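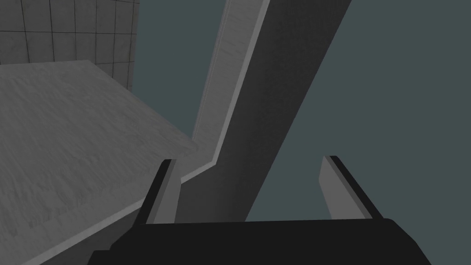

Leonor Esteves wrote back the same morning she got the draft of this section, saying that the viewpoint check ought to come before anything about training, as she had lost a whole Monday to a policy that was learning from the wrong camera. She is right, and the section has been turned around to suit.

4. Setting up the wrist view in Groltcombe

The Groltcombe simulator renders what the arm sees from just behind its own fingers. Our method, Dellitz, learns from that view alone. It gets no overhead camera and no object positions, and we still find it exciting how far a policy can go on so little! In our June runs it finished 81 of the test episodes, against 19 for the same network trained on a fixed side view. Everything you need to repeat those runs is in this section and the next.

Before you start

You need a working Groltcombe install (section 2) and the Kelmendi scene pack unzipped into your scenes folder. Close any other program that is using the graphics card.

4.1 Load the view

1. Start Groltcombe and open a scene from the Kelmendi pack.
2. In the Views menu, pick Wrist.
3. Press Home. The arm goes to its start pose and the fingers open all the way.
4. Look at the bottom of the view. The palm should run across it, with both fingers standing up from it and a clear gap between them.
5. Move the arm a little with the arrow keys. The background should shift while the palm and fingers stay put.

Note: Plain gray surfaces and a flat backdrop are normal in Kelmendi scenes. Color and clutter get added in section 5, and it's a lot of fun to watch a policy trained on gray blocks cope with them.

Caution: If the fingers slide around in the view when the arm moves, you are on the side camera. Stop and go back to step 2. Episodes recorded this way will load without any error and will spoil the training set.

4.2 Record practice episodes

1. Choose Record, then New Set. Give the set a name with no spaces.
2. Drive the arm to a target and close the fingers. Take your time. Slow episodes are fine, and Dellitz trims long pauses by itself.
3. Press Enter to keep the episode or Delete to throw it away.
4. Reset the scene and go again from a different start pose.

Try to come at the target from odd angles too. Views where a big surface fills one side, or where a beam blocks most of what lies past the fingers, taught our policies more than the tidy ones did. We didn't expect that, and we'd love to hear if you see the same thing.

Caution: Do not change the finger opening in the middle of a set. Start a new set instead.

4.3 Check the set

1. Choose Record, then Play Back.
2. Watch at least 2 episodes from start to finish.
3. Open the log and look for the line "view: wrist" at the top of each episode.
4. Copy the set to the training folder.

Note: Teams using the Sterkadport build will find Play Back under Tools. The steps are otherwise the same.

If the view comes up black, restart Groltcombe and load the scene again before picking Wrist. Training is covered in section 5.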